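Disposable face mask

A disposable face mask is a covering for the nose and mouth made from thin non-woven material and meant to be thrown away after a single period of use. Most are rectangular, pleated across the width and held on by two loops that pass behind the ears. They are sold in flat packs or in boxes of 50, and are used in clinics, workshops, kitchens and, more and more, in the home. Patterned versions with small drawings on the fabric are usually aimed at children, although adults buy them too.

Construction

The usual mask has an outer layer, a filter layer and a soft inner layer, pressed together at the edges. The layers are most often polypropylene. A thin strip along the top edge can be bent to fit the bridge of the nose. The pleats let the mask open downwards to cover the chin – a mask worn with the pleats closed leaves the chin bare and tends to ride up when the wearer talks.

Ear loops are made of round or flat elastic and are welded to the corners. This weld is the part that most often fails. Some makers offer ties in place of loops, which take longer to fasten but can be adjusted to any size of head.

Colour and printing

Pale blue is the most familiar colour for the outer side, with white facing the wearer. Printed masks may carry the maker's marks, a size or a cartoon figure. The Draltholm company sold a children's line under the name Plillum, with a different drawing on each of the 6 masks in a pack, and a plain line for adults called Grusia.

In the home

Used masks are commonly found on hall tables, in coat pockets, on car seats and on beds, where they are dropped when the wearer comes in and changes clothes. A mask taken off in a hurry rarely lies flat. The pleats twist, the loops fall across the front and the inner side may end up against whatever is underneath.
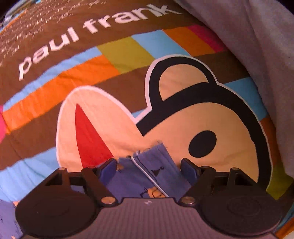

Blandine Leclerc objects to the bed being mentioned in the same breath as the hall table, and holds that a worn mask should go straight from the ear to the bin, with no stop on the covers at all. Her household guide puts a lidded bin by the front door and treats any mask found in a bedroom as used, however clean it looks. The guide also asks that bedding be washed if a worn mask has been left on it overnight.

Other writers are less strict. Niilo Hyvönen's handbook on household linen allows a mask to be put down for a short time on a clean paper towel, outer side down, if it is to be worn again the same day. Both agree that clean masks should stay in their packet until needed.

Removal and disposal

The mask is taken off by the loops, without touching the front, and the hands are washed afterwards. It goes in general waste and is not accepted with paper or plastic recycling. Many people snip the loops first so that they cannot catch on birds or small animals. Masks should not be flushed down the toilet, where they block pipes.

Disposable masks are not designed for washing. Hot water weakens the filter layer and the welds, and the pleats lose their shape.

See also

Cloth face mask
Bed linen
Household waste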